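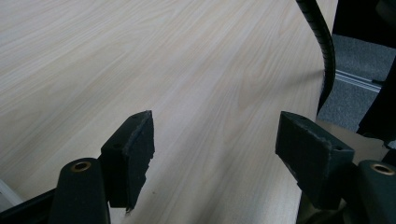 The jaws open over the desk. Both finger pads show wear along the edges.

How to change the finger pads on the Irnov hand-held gripper

By Gebhard Gasser
7 July 2025
17 shares | 4 comments

The pads on the Irnov wear out before anything else does. Mine had gone grey and scuffed along the top rims, and the left one had started to fray towards a ragged point at the tip. Cadia sells a replacement set with two pads, two screws and a strip of double-sided film. Allow 45 minutes the first time.

You will need the pad set, a small hex key, a plastic scraper and a cloth with a little alcohol on it.

1. Switch the gripper off and unplug the cable. Open the jaws as far as they go and lay the tool on a clear table.

2. Take out the small screw in each finger. They are short and easy to lose, so put them in a cup. If one is stiff, press the key in firmly and turn slowly. The heads round off quickly.

3. Peel the old pad away from the back edge. Work the scraper underneath and keep it flat. Some of the padding will stay behind — rub it off with the cloth and let the finger dry.

4. Leave the brass inserts in the posts alone. They are set into the plastic, and a loose one means a new post.

5. Cut the film to size, stick it to the finger and press the new pad on. Line up the screw hole before you let the pad touch, as the film grips at once.

6. Fit the new screws. Stop when the head sits level with the pad. If the pad bulges, back off a quarter turn.

7. Close the jaws by hand. The pads should meet along their whole length. If they touch only at the tips, loosen both screws, squeeze the jaws shut and tighten again.

8. Plug in and run the grip check from the menu. A healthy set reads 80 or more. Mine came up at 98.

The Bachmann pads also fit and cost less, but the holes are slightly off and I had to open them out with a file. I fitted a pair in February and would buy the Cadia set again — the film alone saves a lot of mess.

Related
Gurkach bench clamp: first impressions
Setting the jaw width on the Irnov
Storing spare pads and screws

Get new guides by email. You can unsubscribe at any time.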